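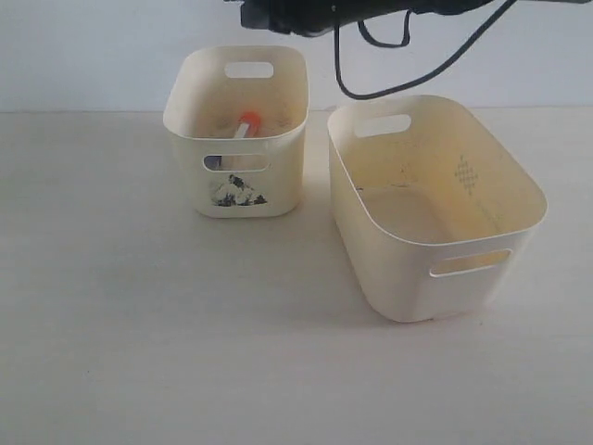
Two baskets, one marker. The mountain came with the small one.

The Last Two Baskets
A magazine writer tries to own fewer containers, and finds out what was in them

By Roya Esfahani
22 Feb 2024

The trouble began with a label maker. My sister gave it to me for my birthday, and within a week I had labeled the flour, the sugar, the fuse box and a drawer whose label said DRAWER. By spring I was buying containers so I would have something to put labels on. By the following winter I had a hall closet in which containers sat inside other containers like a set of Russian dolls with no doll at the end.

I write about houses for a living, which means I am regularly let into other people's homes to admire how little is in them. The owners wave a hand at a bare shelf and say they just don't like clutter. I nod and write down "doesn't like clutter." Then I drive home to Prornham and can't get the closet door shut.

So when my editor asked for a feature on storage, I proposed the opposite. I would get rid of the containers. All of them would come out, get emptied and get judged, and whatever survived would go to work on the white table in the spare room, where I do my mailing, mending, gift wrapping and most of my sulking.

The rule I settled on came from a home organizer named Morgan, who charges by the hour and doesn't take her coat off. She came once. She looked in the closet, breathed out through her nose and told me that a container should be able to say what it's for. If I had to answer on its behalf, it was out.

Very few of mine could say anything. There was a lidded tub from Clirkar, the kind of store where you go in for a lightbulb and come out with a tub, and the tub held the receipt for itself. There was a wire thing shaped like a boat. A fabric cube had collapsed in on its own contents, which were other fabric cubes. I had a rotating caddy that cost more than my desk chair, from a line called Venari, and the brochure promised it would "restore flow." It restored a dead glue stick and four Canadian dimes.

The whole business took 10 days, mostly because I kept stopping to read things. You can't empty a container of old paper without reading it. I read a warranty for a blender I don't remember owning. I read a letter from a dentist with real feeling in it. I found the instructions for the label maker, in which there is a page on how to remove labels, and I'd like to have known about that page earlier.

What made it through were two cream-colored plastic baskets, a smaller one and a larger one, with oval slots in the walls for your hands. I can't tell you where they came from. They have been in every place I have lived and no one has ever claimed to have bought them. They are stained a little yellow inside, the way cream plastic goes when it has had a life, and the small one has a picture of a craggy mountain stuck on the front, in black and gray, like something off a scroll.

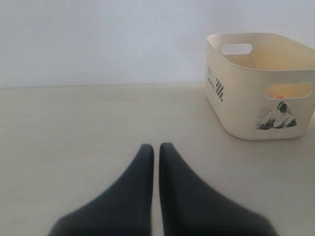

I had expected to feel lighter at this point, since lightness is what the books promise. Mostly I felt like someone standing in front of a white wall with a basket. A cleared table is an alarming amount of table. For a day or so I kept going in there to look at it and coming out again without having put anything down, as if it belonged to a museum and I'd be asked to leave.

Morgan, reached by phone, said this was normal and that I should assign the baskets roles. The larger would be for things on their way out of the house: parcels, returns, my neighbor's casserole dish. The smaller would be for tools. She wanted to know which tools I used at that table every single time I sat down. I said scissors, tape, the good pen, the bad pen, a ruler, string. She asked again, in the same voice. I said a marker.

It is an excellent marker, with a bright orange cap you can find from across a room. I dropped it into the small basket, where it leaned at a slant and looked like an intern on the first morning. Everything else on my list would have to earn its way in. The scissors applied immediately and were told to wait.

I should say something in defense of the open basket, which the storage industry treats as a kind of moral failure. It has no lid, so you can't stack anything on it, and it has no compartments, so you can't spend a Saturday deciding which compartment. You look in and see what you've got. If it's dirty, you see that too. I wiped both baskets down before they went on the table and the grime at the bottom of the small one took no notice of me at all. I tried dish soap, then baking soda, then a paste of the two recommended by a woman online who has 832 uses for it. I'm told sunlight helps. I live facing north.
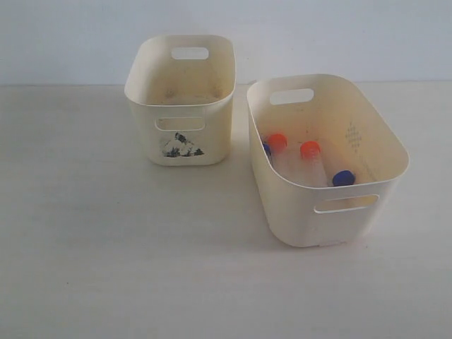
The shortlist: small basket at the back, large one up front, both showing their age.

Would I recommend the project? I'd recommend the first 6 days of it. After that you are into the sentimental layer, and things slow down. The rotating caddy went to my sister, who deserved it. The Clirkar tub went out to the garage, where it holds paintbrushes, and I'm aware that this counts as keeping it. The wire boat is still in the back seat of my car.

Morgan is due back in March to check on me. She says she'll look in the baskets first and then in the closet, and I have asked whether we could skip the closet. There's a basket of sorts in there again, a woven one, quite small. It was on sale, and it's for labels.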